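Week 3: Clocks, Dividers and Other Things That Claim to Be in Time

Notes for Tuesday's session. Bring headphones, your patch cables, and whatever you managed to record last week. If you missed week 2, get the handout on envelopes first, since I'm going to assume you know what a gate is and why it isn't a trigger.

Where we left off

Last week we had one oscillator, one filter and one envelope, and the envelope was fired by hand. Several of you asked when we would get to "real sequencing." I'm putting it off a little longer, and this session is the reason. People buy a sequencer, plug it in, hear eight notes go around and around, and assume the timing is handled. Often it isn't. The notes are fine. The clock underneath them is doing something you haven't checked.

What a clock is

A clock in this context is a voltage that goes up and comes down again at a regular interval. The receiving module watches for the moment it goes up. Most modules don't care how long it stays up. Some do, and the manual may or may not tell you.

There are three things to ask about any clock signal:

How high does it go? Many modules want to see a few volts before they count it as a pulse. Some pedal-format gear puts out less than a rack module expects. You'll get no steps at all, or you'll get most of them, and the second case takes far longer to find.

How fast is the rise? A square pulse is easy to read. A clock that has been through a long cable, a passive mult and somebody's homemade attenuator may have a soft edge, and a soft edge gets read late or read twice.

How many pulses per beat? This is where most of the trouble in the lab comes from. One device sends four pulses for each quarter note, another sends twenty-four, and the sequencer advances one step for every pulse it gets. If your pattern sounds like a fax machine, look here first.

A word about specifications

I would like you to get in the habit of doubting the panel. The Hisier clock in rack two has a dial printed with tempo markings. Set it to 110 and measure it. Last year's group did, and no two people got the same reading, partly because the dial is a plain potentiometer and partly because it drifts while the case warms up. The printing looks very precise. It was printed before anyone turned the knob.

The same goes for the word "analog" in sales copy. I have nothing against analog clocks and I own a couple. But I have read page after page about how they "breathe" and "feel human," and I've yet to see anyone describe what they measured. A drummer who pushes into a chorus is responding to the song. A timing capacitor getting warmer is responding to the power supply. You may like the result, and that's a fair reason to use it. Just don't tell me it's musical intuition.

Digital clocks get the opposite treatment. They're called sterile by people who, in my experience, can't pick them out once the tempo is matched and the screen is covered. We'll try this in class. Nana Ackah has offered to run the patching so that I don't know the answer either.

Jitter and drift

These two get mixed up constantly, including in manuals.

Drift is slow. The tempo at the end of the piece isn't the tempo at the start. If everything in your patch follows the same clock, drift may not matter at all. If you're overdubbing onto a recording, it matters a great deal by the second minute.

Jitter is the small error from one pulse to the next. The average tempo can be perfect while individual pulses land early and late. You hear it mostly on short percussive sounds and hardly ever on pads.

A clock can have one without the other. When a review says a device is "rock solid," ask which of the two the writer listened for. Usually the answer is neither, they made a loop and it sounded good.

Dividers

A divider lets through every second pulse, or every third, or whatever you've set. The Guillot divider in our racks has fixed outputs and a reset jack. Things to know about it:

It counts from power-up unless it gets a reset. Your divide-by-four output may fall on beat one, or on any other beat, depending on when you flipped the switch. Half of the "broken divider" reports I receive are this.

It doesn't know about bars. If your sequence is seven steps long and your divider is counting fours, they will slide against each other. Some people want this and call it generative. Check whether you wanted it before you call it anything.

Multipliers

I trust these a good deal less. A divider only has to throw pulses away. A multiplier has to put new ones in between pulses that haven't arrived yet, so it measures the last gap and guesses. With a steady clock the guess is good. Turn the tempo knob and it will be wrong for at least one pulse, sometimes for several while it settles down. With a swung clock it's wrong all the time, in alternating directions.

If you need fast pulses and slow pulses, start fast and divide down. Romain Vasseur, who taught this module before me, put that at the top of every handout, and I haven't found a reason to change it.

Reset

There are at least two common behaviors, and they sound different.

Immediate reset: the sequence jumps to step one the moment the pulse arrives, in the middle of whatever it was doing. If the clock pulse comes right behind the reset, the sequence may move on to step two before you've heard step one.

Reset on next clock: the sequence waits, then plays step one on the following pulse. Safer, but if you're resetting by hand it feels sluggish.

The Flivach unit does the first. The Trotine does the second unless you hold down the small button while powering up, and then it does the first until you power it down again. I'm told this is a feature. 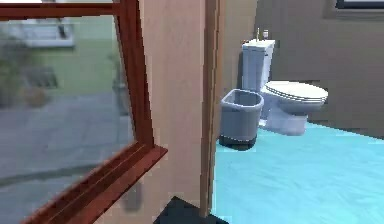 When you chain the two of them, send the reset slightly ahead of the clock if you can. A gap of a few milliseconds is plenty. If both arrive together, the result depends on which input the processor happens to read first, and it will work at home and fail on stage. I can't prove that last part. I've only seen it enough times to plan around it.

Lab exercise

Work in pairs. Yaowalak Ratanaporn will be in the lab from the start and has the key for the cable cupboard.

1. Patch the Hisier clock straight into the audio interface through the attenuator. Please use the attenuator. Record 1001 pulses, which gives you 1000 gaps to measure.

2. Find the shortest gap and the longest gap. Write down both, along with the average. The average by itself won't get you any credit.

3. Repeat with the interface's own clock output. Don't decide in advance which will be better.

4. Now send each clock through the Guillot and record the divide-by-four output. Has the jitter grown, shrunk or stayed put? Compare it with the gap length as well as in milliseconds. The two comparisons may give you different answers and I want to hear about both.

5. Patch a short click and a slow pad to the same clock. Listen without looking at the waveform. Write down which one bothers you, if either does.

Allow about an hour. The measuring goes quickly and the arguing doesn't.

Common mistakes from previous groups

Measuring the sound instead of the clock. If you record the oscillator's output, you're also measuring the envelope's attack and wherever the wave happened to be in its cycle.

Blaming the clock for the interface. Buffer size delays everything by the same amount. It isn't jitter.

Reporting what the forum said. Romain Hamel handed in a very readable page on the Trotine's timing one October, all of it from a thread by people who had never opened the box. He redid it with a cable and came up with different numbers.

Reading

Chapter 4 of the course reader, on pulses and thresholds. Skip the section on "groove," or read it and bring me one claim in it that could be tested. Timothée Hoarau's lab sheet on measuring gate lengths is in the shared folder and is better than the manual for every device it covers.

Next week: sequencers, finally. Bring your gap measurements, because we'll need them to decide which clock drives the rack.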